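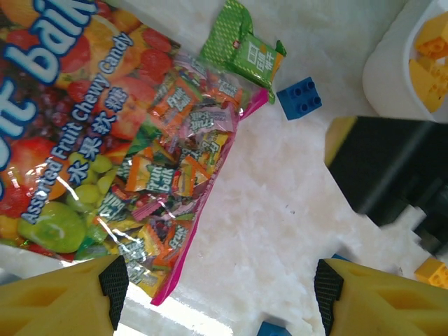 Haltano G2 – two-finger gripper with wrist camera

The Haltano G2 is a light gripper for table-top robot arms. It is made by Plistance for laboratories, schools and small workshops which want to pick up many different everyday objects without changing the tool each time. The gripper comes with its own small camera, which looks along the fingers to the table, so the control program receives the same view from the start of the reach until the fingers close.

Soft packaging is the kind of work for which we receive most questions. A bag of wrapped candy changes its form when you press on it, the plastic reflects the light of the ceiling, and the weight moves to one side when the bag is lifted. A toy building block is the opposite case: it is small and hard, and the fingers must arrive quite straight. The G2 is designed so that both kinds of object can stay on the same table in the same session.

Fingers and pads

The fingers are bright yellow plastic with a triangular cutout. The cutout lowers the weight and lets the finger bend a little when it meets a bigger object. On the inner side of each tip there is a black textured pad. The pads are held by a groove and one small screw, and they can be changed in a few minutes with the key from the box.

We advise to look at the pads every Wednesday, or on whichever day you do your other maintenance, and to clean them with a damp cloth. Please do not use alcohol on them. Candy bags and snack packets often leave a thin film on the texture, and after this the grip on smooth plastic becomes weaker.

Camera

The camera is fixed at the wrist and does not need to be calibrated again after you change the pads. If you change the complete fingers, run the short calibration from the Hajji software once. The exposure can be automatic or fixed. For a white or marbled table top we suggest fixed exposure, a little darker than you would choose by eye, so that the reflections on clear bags do not hide the edges.

Large objects near the wrist can cover much of the view. With a big bag it is better to approach from the sealed edge – the program can then see both the edge and the free table next to it.

Technical data

Weight with camera: 412 g
Maximum opening between pads: 57 mm
Finger material: plastic, yellow
Pads: black, textured, replaceable
Connection: one cable for power and data
Software: Hajji (included, no yearly fee)
Tool flange: Praltumum round plate, or adapter on request

What is in the box

Gripper with mounted camera
2 spare pads
Key for the pad screws
Cable
Printed guide in English

The adapter plate is not in the box. Please write to us the model of your arm when you order, and we will add the correct one to the invoice.

Which objects are suitable

Blocks, small packets, filled bags with a seam or a fold, cups and tubs with a rim, foam pieces. Bags which are wider than the opening must be taken at a corner or at the seam, not over the body. Very flat things such as a single sheet of paper are difficult, and for these we recommend our suction tool. Glass is possible but you should lower the closing force first. The force is set in the Hajji software, in the page "Fingers", and it stays saved when the power is off.

Experience from our customers

The pads have now been used in more than 200 workplaces. The most frequent wish was a longer cable, and the present version has it. The second wish was a quieter motor. This is improved but you will still hear it in a silent room.

Delivery and service

Orders are sent within the same week if the gripper is in stock. Repairs are done in our own workshop, and you can continue to use the arm with another tool during this time. Spare fingers are sold in pairs only – an old and a new finger together do not close evenly.

For schools we have a reduced price from the third piece. Please ask with the name of the school and the number of arms.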